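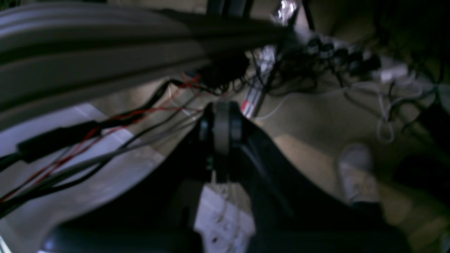
Section 5: Connecting the Stulwood Water Softener Controller

Manuals > Morar Water Treatment > Stulwood 627 > Installation
Reading time: 4 minutes

This section covers wiring and first programming of the controller. Complete the plumbing in Section 4 before you begin. The bypass valve must stay in the BYPASS position until step 8.

CAUTION: Unplug the power adapter before opening the controller cover. Do not connect the controller to an outlet operated by a wall switch.

1. Press both side tabs and lift the cover straight up.

2. Feed the adapter cord through the strain relief on the back plate. Leave 5 inches of slack inside the housing.

3. Push the two-pin plug into the socket marked PWR. The plug fits one way only.

4. Connect the flow meter lead to the socket marked FLOW. Route the lead behind the drive gear and press it into the clips.

NOTE: A lead that touches the drive gear will wear through. Turn the gear by hand one full turn and check for contact.

5. If the Crichton salt level sensor is fitted, connect it to AUX. If it is not fitted, leave the cap on the AUX socket.

6. Replace the cover and plug in the adapter. The display shows the software version, then a flashing clock.

7. Set the time of day with the arrow keys and press SET. Enter the water hardness from your test report, in grains per gallon. The highest value accepted is 98.

8. Open the bypass valve one quarter of the way. Wait until water runs to the drain without sputtering, then open it fully.

9. Hold REGEN for five seconds to start a manual cycle. Check the drain line and all fittings for leaks during the cycle.

NOTE: Error code E4 means that the controller cannot find the home position of the valve. Unplug the adapter, wait one minute, and plug it in again. If the code returns, replace the position switch as described in the Enulau Valve Service Supplement.

Settings are kept in memory during a power failure. The clock must be reset.

We use cookies to remember your product selection. Accept | Manage settings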